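**Gripper pair back in use after pad and pin job**

*September 2020*

The number two pair of hand-held grippers is back on the bench at Mansilla after a longer stop than anyone wanted. Pads changed, pins cleaned, one cable rerouted. Short version below for people who only need to know if they can book it: yes, you can, mornings first.

Trouble started with the left tool. Fingers were closing unevenly, one side touching before the other, and small stuff would roll out at the last second. Dice, caps, anything with a hard edge. The log on the shelf had it at 1,493 closes since the last strip-down, way past the 500 we agreed on back in April. So that one is on us. The reminder was set up on the old calendar and never got moved over.

Hipólito Navarrete took it apart on Tuesday. Pads were worn shiny along the top third, ribs almost gone there, fine lower down. He found grit packed in behind one of the outer pivot pins too, fuzz mostly, with something sticky holding it together. Wiped out, dry, no grease. Please do not grease these. The last person who did meant well and it cost us a day of cleaning.

New pads came from Wadus. First bag was the wrong width, went back, second bag fine. They go on with the ribs running across the finger, and the top edge gets pressed down first. Leave them overnight before squeezing anything. We didn't on the first try and one slid, so that pad was scrapped.

The right tool had nothing wrong in the fingers but the cable was rubbing against the glove at every turn of the wrist. It has a bit more slack now and hangs free. Give it a look before you start, if it's gone tight again just stop and pull some back through. Do not tape it to the housing, the tape lets go when the housing warms up and leaves gum all over the place.

Zero check was done with the fingers fully closed, then fully open, three times each. Left one read high on the first round. Turned out the stop screw had backed off a quarter turn, so it got a dab of thread lock and was set again. Since then the two agree. Numbers are in the Ekari folder, last tab, with the old ones kept above for comparson.

After that, handling tests on the blanket setup. We like soft cover for these, small parts don't skid off when they get dropped. A clothespin is a good first thing for new pads, narrow and slick, with a spring in it, so you feel right away if the fingers are meeting crooked.
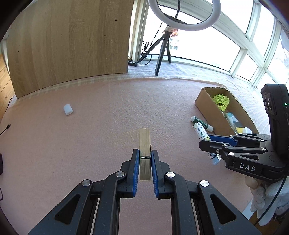

Wistorov's view, passed on over the phone, was that we should quit waiting for a fixed number of closes and swap pads whenever the top ribs can't be felt with a thumbnail. Cheaper, and it would have caught this one weeks earlier. Fair point. Hipólito wants to keep the count as well, so for now it's both: thumbnail every Monday, strip-down at 500 no matter what.

Total for the week was 391 test picks on the left tool with the new pads on. 53 of those went wrong, and nearly all of them came before the stop screw was fixed. He'd like another round next week to be sure, ask him before you grab the afternoon slot.

Few things still open:

- spare outer pins, on order, no date yet
- the left tool squeaks a little when it opens wide. Not hurting anything so far
- the close counter should reset when pads are changed, it doesn't, so write the number on the sheet by hand
- someone has the small hex driver. Bring it back

Worn pads are in the tub under the bench marked OLD. Don't reuse them, don't toss them either, Wadus wants to see a couple.

Booking sheet is by the door like always. If the fingers start closing uneven again, put the tool down, write the count and the time, and call Hipólito before you touch the screw. The gloves get washed Thursday night so take yours off the hook by then or it goes in with the rest.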